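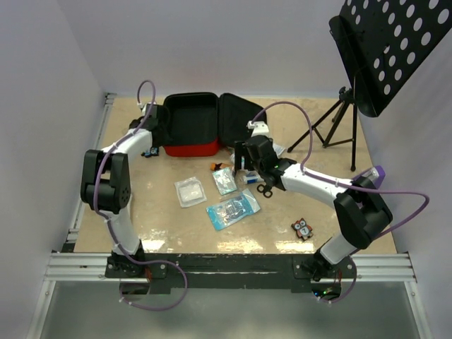 Chapter 7
Comparing Grippers on a Two-Arm Bench

7.1 Why a separate comparison is needed

Chapter 6 treated the gripper as a fixed part of the arm. Its stroke, finger width and closing force went into the model as constants, and the task was planned around them. In practice these values are chosen by someone, often early in a project and often from a data sheet. This chapter deals with how to make that choice by measurement.

A data sheet gives the force at the fingertips under stated conditions. It does not say whether the fingers can get under a flat packet, or whether a pair of scissors will turn in the grasp when lifted by one handle. These outcomes depend on the object, the surface beneath it, the approach angle and the controller. A comparison that changes more than one of these at a time cannot assign a failure to its cause.

7.2 Terms used in this chapter

A trial is one attempt to grasp, lift and place one object. A run is a set of 20 trials with the same gripper, object and controller settings. A pick is counted as held if the object stays between the fingers until the arm reaches the place position. Slip is any motion of the object relative to the fingers after closing – it is recorded even when the pick is held.

The term parallel-jaw gripper means a gripper whose two fingers stay parallel through the full stroke. Angular grippers are covered in Section 7.6.

7.3 The object set

Small mixed objects are preferred to machined test blocks for a first comparison. Sealed packets are thin and bend under load. Scissors are rigid but uneven in weight. Small boxes and blocks are easy to grasp and serve as a baseline. The data used in this chapter come from the Prondstead bench trials, in which 24 objects were handled in 2,442 trials. The trials compared two finger designs, called Hilora and Enlow after the workshops that made them.

Objects should be laid out with unequal spacing. A regular grid hides errors in approach, as the fingers always find the same clearance on both sides.

7.4 Cable routing and the wrist

A cable that pulls on the wrist adds a torque that changes with arm pose. Cables should be tied to the links and left with a free loop at each joint that must turn. Before each session, move both arms through their full working range at low speed and record the motor current at rest in five poses. If any reading differs from the previous session, correct the routing before taking data.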